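Inicio Entrevistas Talleres Archivo Contacto

Farzad Hashemi lleva diez años arreglando ropa en Wetenitz, y este viernes 5 de julio nos habló de lo que ocurre antes de coser: extender, estirar y doblar.

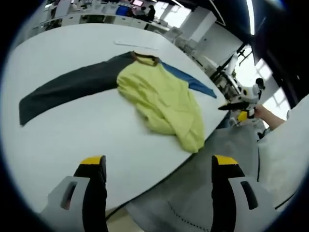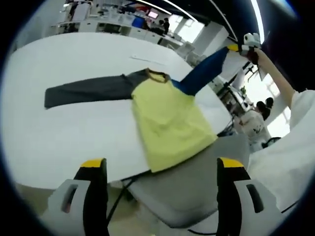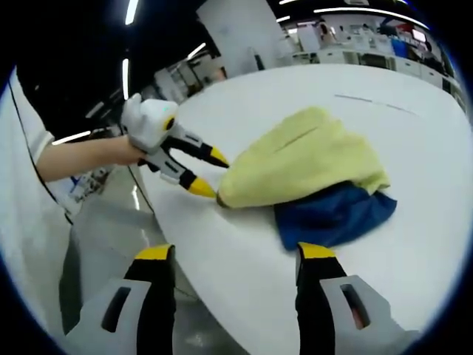

Hashemi empezó doblando camisetas en el almacén de Jacquet, 184 por turno. «Aprendí que la prisa se paga en arrugas», dice. Ahora trabaja siempre sobre una mesa grande y de color claro. Con una prenda de tres colores como la de la primera foto —cuerpo amarillo verdoso, una manga gris oscura y otra azul— aconseja colocar primero las mangas y dejar el cuerpo para después. «El cuello me sirve de guía. Si queda derecho, lo demás se alisa con la palma».

De las mangas opina que conviene tirar desde el puño, sin forzar la costura. Su socia, Idrisa Shemweta, prefiere empezar por el bajo. «Lo hemos discutido muchas veces —reconoce él— y cada uno sigue a lo suyo».

En septiembre darán juntos un curso de arreglos en Jellel, con 10 plazas. Los alumnos tendrán que llevar dos prendas de casa, a ser posible de punto.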